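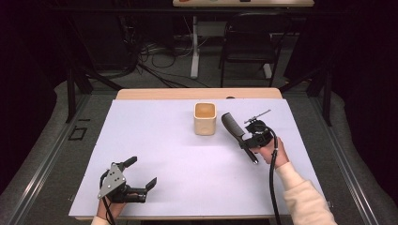

A first year of moths in the garden

I started putting a moth trap out in January, which most people would say is the wrong end of the year. The trap had been sitting in its box since my birthday and I was tired of walking round it. On the first night I caught nothing. On the second I caught a Winter Moth and a small brown fly, and I was more pleased about it than I should have been.

The garden is long and thin and runs down to the old railway bank at Kamcombe. There is a privet hedge on one side, a fence with ivy on the other, and a patch at the bottom that I gave up mowing when the mower broke. Most of what I catch seems to come from the bottom end. I have tried the trap by the back door as well, but next door's security light comes on whenever Ramen (our cat) goes past, and the catch there was always poor.

The trap is a plain wooden box with a lamp on top and egg trays inside for the moths to settle in. It came from Londisis and cost me £80, not counting the extension lead. You can build one for a lot less. The moths sit on the egg trays until morning, you look through them, and then you let them go. I tip mine out under the hedge, well away from the bird feeder. The robin worked out what I was doing by April and I now have to move the spot every few days.

Spring was slow. I had Hebrew Characters and Common Quakers for weeks, and not much else. Then in May it warmed up and there were things in the box I could not name at all. I spent a whole breakfast on one grey moth with a slightly different grey line across it, and put it down as a pug, species unknown. There are a lot of pugs. I have mostly stopped trying with them.
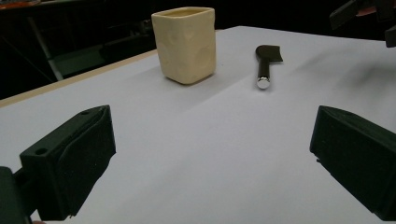
June and July are when it gets busy. My best night was a close, cloudy one at the end of June with no wind. I got up at half past four to beat the wasps and there were over 100 moths in the box and more on the wall behind it. Two were Elephant Hawk-moths, which are pink and olive green and do not look like something that lives on a railway bank. The caterpillars feed on willowherb, and the bank is full of it, so that explains where they come from.

I keep the records in a notebook and copy them into a spreadsheet on wet evenings. Vlastimil Procházka, who has trapped on the other side of the village for years, checks the difficult ones for me. He has a list of more than 600 species, including the very small ones I leave alone. Mine is a good deal shorter. He also told me to write down the minimum temperature and the wind each night, and I wish I had done that from the start.

As for planting, I have kept it simple. I put in honeysuckle and white campion by the fence, and some tobacco plants in pots, which the slugs had most of. The ivy was already here and does better than anything I have bought. When it flowers in autumn I go out with a torch and look at the moths feeding on it, and some of those never turn up in the trap. The unmown patch stays unmown, and I have left the dead stems standing this winter.

My total for the year came to just over 3000 moths. A third of those were Large Yellow Underwings, which blunder about inside the box and disturb everything else. I am now looking at a second-hand actinic lamp for the bottom of the garden, if Mrs Rowbotham does not mind the glow through her hedge. I still need to ask her.

Print this post | E-mail this post

Recent posts
Moving the compost heap, again
What was eating the broad beans
Ivy on the fence: leaving it alone
Slugs and the tobacco plants
Frogspawn in the water butt

Contact | Copyright Kamcombe Garden Notes | Back to top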